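3.2 The burial shaft at Lashari

The shaft lies on the north side of the Lashari mound, where the slope had been cut back for a farm track. Its mouth was found in November under a layer of packed clay and broken brick. Backlund's trench plan places it 20 m from the enclosure wall, outside the area cleared in the first seasons at the site.

The fill came out in three stages. The upper part held mixed sherds, most of them plain cooking wares of the kind known from Branton and Ponamano. Below this was a band of clean sand – probably poured in on purpose – and then the stone blocking of the chamber door. A total of 1462 sherds were recorded from the shaft as a whole, and the few painted pieces all came from above the sand. 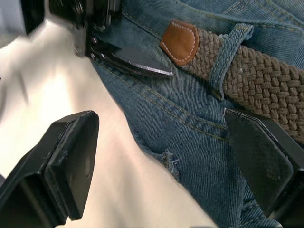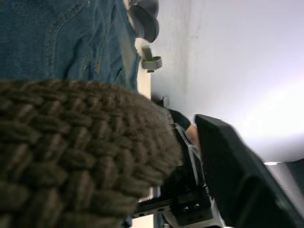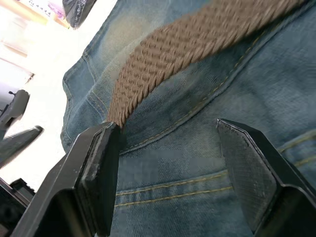 Figure 3. Views at close range, with denim in each.

The chamber itself is small and has no side rooms. The blocking had been opened at the upper left corner and closed again with smaller stones, set without mortar. We take this as a second burial and not as robbery, as the older bones had been moved to the rear wall and stacked with some care. Jonatan Backlund (personal communication) prefers an early robbery followed by repair, and the evidence does not rule this out.

No coffin wood survived. Two beads and a copper pin lay near the door, and the pin is close in form to one from the Woso cemetery, grave 20.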